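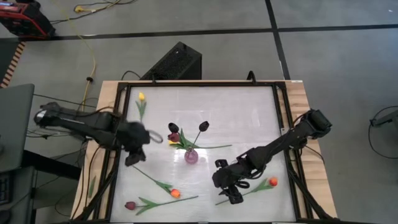 What the arms changed at the packing bench

Speaker notes, June
Leidy Huaranga
9 minute read

Good morning, and thank you for having me so early. (Wait for the doors to close. Check the back row can hear.)

I run the bunching room at Trikholm. For those who don't know us, we do cut flowers, mostly tulips in season, and we send out bouquets and small table vases to hotels and offices. There are 28 of us in the room. I started on the bench myself, so I'm going to talk about this from the bench, and if you want the engineering you should grab the Babalola people at coffee – they love being asked!

Start with the job as it was. You stand at a table, stems come at you, you pick one up, strip it if it needs stripping, turn it the right way and put it in with the others. In a busy week each of us would do that from six in the morning. It's lovely for the first hour. By the afternoon your thumbs have gone and your lower back has plenty to say. We had good people leaving every spring, and they were leaving because it hurt.

(Slow down here.)

So we began trying out pairs of robot arms on the vase work. Two arms, one from each side of the table, with the vase in the middle and loose tulips lying about it at all sorts of angles. I want you to think about how hard that is. A tulip is soft, it bends, the head is heavy, the leaves get under everything. No two lie the same way. My team do it while talking about last night's telly, and I'd never once thought of it as clever until I watched a machine have a go.

That was the first change, and I hadn't seen it coming. People started talking about their own skill. Somebody would say, no, you don't take it there, you take it lower down where the stem is stiff, and then two others would disagree, and we'd have a proper argument about stems. We had never had that conversation in all the years I'd been there. We now write those things down and new starters get them on their first morning.

Next part: what it did to the day.

The arms are slow. I'll say that plainly, as people always ask. On a good shift our trial table gets through 300 stems, and a quick pair of hands would laugh at that. But the arms take the plain single-colour vases, the same one over and over, and those were the orders that wore people out. The mixed ones stay with us. Dark buds next to a red, a bit of yellow tucked in low – you want a person with an eye for that, and people want to be doing it.

We've rotated jobs since the spring. Nobody stands at one table for more than 3 hours now. It meant redoing the rota from scratch, and the first version was a mess (tell the lunch story if there's time, skip if not).

Things that went badly. We put the trial table in the corner by the cold store, and for weeks it felt like something being done behind people's backs. Moving it into the main room helped more than any meeting. We also forgot about pay grades. If you're minding a table and sorting out what the arms drop, is that a bench job or something else? People asked me that in week one and I had no answer. We've settled it now as a higher grade, with training through Flokik, and 22 of the team have signed up. I should have gone in with that sorted. If you take one note from this talk, please make it that one.

(Water.)

Jobs. We haven't cut any. I can't promise you what the room looks like in ten years and I've told the team the same. What I can say is that we've had far fewer people off with sore hands this season, and two who left have asked to come back, which made my month.

I'm still excited about it, as you can tell. I go and watch before I go home. The arms reach in over the flowers and I catch myself leaning forward, willing them on.

Right, questions. If it's about grippers, Babalola are on the left by the window. Rotas and grades, come to me, I've brought copies.

Related talks
Shorter shifts in the cold store: a year at Bondau
Writing down what your best people know
Pay grades and new machines: a panel
Flokik training days, notes from the first group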